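家具レンタルのNovach、法人向けの取り扱いを拡大　短期契約にも対応

家具レンタル事業を手がけるNovachは2025年4月23日、法人向けサービスの対象品目を広げ、合わせて2549点の家具と照明器具を貸し出すと発表した。これまで個人の利用が中心だったソファや肘掛け椅子、フロアランプなどを、事務所の応接スペースや社宅でも使えるようにする。受け付けは同日、同社のウェブサイトと各営業所で始まった。 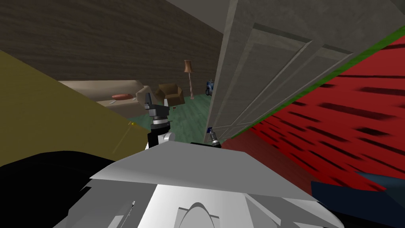
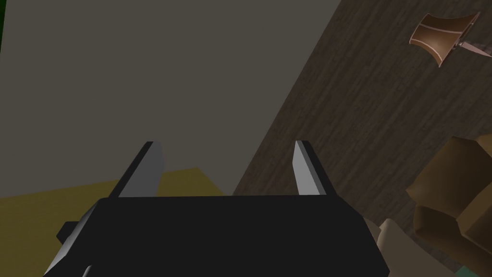
最短30日から契約可能に

従来の法人契約は1年単位が原則で、期間の途中で返却する場合は残りの月の料金の一部を負担する必要があった。新しい契約では最短30日から借りることができ、以後は1日単位で延長できる。延長の申し込みは返却予定日の8日前まで受け付ける。

同社によると、法人からの問い合わせは転勤者用の住居に関するものが多く、入居期間が決まらないまま家具を手配しなければならないという相談が目立っていた。2月に既存の契約先を対象に行った聞き取りでも、期間の短さを選べるようにしてほしいという要望が最も多かったという。

利用料は品目と期間に応じて決まり、配送と組み立ての費用は別にかかる。ただし、同じ建物に複数の部屋分をまとめて届ける場合は、2部屋目以降の配送費を割り引く。見積もりは無料で、部屋の間取り図を添えて申し込むと、配置の案も受け取れる。

倉庫はRalurholmに集約

取り扱いの拡大に合わせ、同社は分散していた保管場所をRalurholmの倉庫に集約した。検品、清掃、補修を同じ建物の中で行い、返却された家具を次の貸し出しに回すまでの日数を縮める。布張りの家具については、返却のたびに張り地の状態を調べ、傷みの大きいものは張り替える。

補修の一部はRowlandsが請け負う。同社は椅子やソファの張り替えを専門とする工房で、Novachとは以前から個人向け商品の修理で取引があった。今回の契約では木部の塗り直しと脚部の交換も担当する。貸し出しに適さないと判断した家具は、状態を明記したうえで中古品として販売し、販売できないものは素材ごとに分けて処分する。

照明器具は点灯の確認とコードの点検を行ったうえで出荷する。電球は新品を付けて貸し出し、利用中に切れた場合は利用者が交換する。交換用の電球の型番は、納品時に渡す書類に記載する。

色と素材で選べる組み合わせも

個別の品目を選ぶ方法のほかに、部屋の広さに応じてあらかじめ家具をそろえた組み合わせも用意した。張り地はベージュや茶などの落ち着いた色を中心にそろえ、緑やオリーブ系の色は一部の品目に限って扱う。契約の途中で別の色に替えることもできるが、その場合は往復の配送費が必要になる。

組み合わせの選定には、内装設計のMerkinierが協力した。応接用では座面の高さをそろえ、社宅用では組み立てたままエレベーターに載せられる大きさの家具を優先したという。搬入経路が狭い建物では、事前に担当者が通路と扉の幅を測る。測定の結果、搬入できないことが分かった品目は、ほかの品目に無料で変更できる。

通常の使用で生じた傷や汚れについては、利用者に補修費を請求しない。たばこの焦げ跡や大きな破損などは対象外で、補修に必要な実費を支払う。ペットのいる住居で使う場合は、契約時に申し出る必要がある。

申し込みには法人の登記事項証明書と、納品先の住所が分かる書類が必要となる。すでに契約を結んでいる法人は、次の更新日から新しい条件に切り替えることができる。切り替えに手数料はかからず、使用中の家具もそのまま使える。個人向けサービスの料金と契約期間に変更はない。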